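Section 4. Preparing the Vehicle and Sleeping Berth for a Long Road Journey

This section applies to all vehicles supplied by Roltley for overland use, including the Orbán two-berth conversion. Read it in full before the first day of travel. The owner named on the hire agreement remains responsible for the checks described below, even when another driver is at the wheel.

4.1 Before Departure

Carry out the following steps with the vehicle parked on level ground, the engine off and the parking brake applied.

1. Confirm that the registration papers, insurance certificate and hire agreement are in the document wallet. Border officials may ask for the originals.

2. Check the engine oil and coolant while the engine is cold. Add fluid only of the grade printed inside the hood.

3. Inspect all tires, including the spare, for cuts and uneven wear. Set the pressures to the figures on the driver's door pillar. Use the "laden" column.

4. Test the headlights, turn signals, brake lights and horn.

5. Reset the trip counter to zero and write the main odometer reading on the first line of the service log.

Note: Vehicles collected from the Plarkgate depot in April may still be fitted with winter tires. Ask for these to be exchanged before departure if the route does not require them.

CAUTION: Do not open the coolant cap on a hot engine. Escaping steam can cause serious burns.

4.2 Loading

The maximum load, including passengers, luggage and drinking water, is shown on the plate beneath the passenger seat. Water is the item most often left out of the calculation.

1. Place the heaviest items on the floor, as close as possible to the rear axle.

2. Fasten each item with the straps supplied. Elastic cords are not an acceptable substitute.

3. Keep the jack, wheel wrench and warning triangle where they can be reached without unloading the vehicle.

4. Drive for a short distance, stop in a safe place and tighten the straps again.

The roof rack is rated for up to 32 kilograms, evenly distributed. Fuel cans must not be carried on it at any time.

4.3 Overnight Stops

Drivers may sleep in the vehicle or in rented rooms along the route. Where rooms are used, passports, cash and vehicle keys should be taken inside and kept together in one place. Luggage left in the cabin overnight should be out of sight, and the steering lock must be engaged.

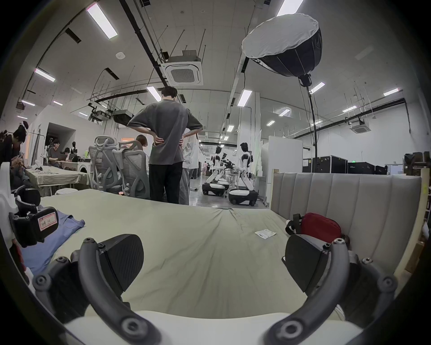

Fig. 4-3. Bed with folded blue cloth and red pouch.

When sleeping in the vehicle, proceed as follows.

1. Park on firm, level ground, away from riverbeds and the edge of the roadway.

2. Slide both front seats fully forward and lower the berth panels until the catches engage on each side.

3. Open the roof vent by at least one notch. Leave it open throughout the night.

4. Switch the cabin lighting to the auxiliary battery. The main battery must be reserved for starting the engine.

5. In the morning, raise and lock the panels before moving the front seats back.

WARNING: Never use a camping stove, charcoal grill or fuel-burning heater inside the vehicle. Carbon monoxide has no smell and can be fatal — an open vent does not make these appliances safe.

4.4 Checks During the Journey

Repeat steps 2 to 4 of Section 4.1 every morning. On unpaved roads, also look beneath the vehicle for leaks and loose fittings at each fuel stop.

The first workshop inspection is due at 3,000 miles. On the standard route from Plarkgate to Fekuvholm, a distance of 2,633 miles, it may be carried out on arrival. Drivers who add detours must arrange an earlier inspection if the trip counter will pass the limit before they reach Fekuvholm. An overrun of up to 100 miles is permitted where no approved workshop is available. Record the reason in the service log.

If a warning light appears:

1. An amber light permits the journey to continue at reduced speed to the next workshop.

2. A red light requires the vehicle to be stopped as soon as it is safe. Switch off the engine and do not restart it.

3. Call the route desk and give the vehicle number, the nearest town and the color of the light.

Note: Repairs made without approval from the route desk may not be reimbursed. Keep all receipts and any parts that have been replaced.

Questions concerning this section should be addressed to Ferenc Erdős, Route Support, at the Plarkgate depot. For border crossings and temporary import papers, see Section 5.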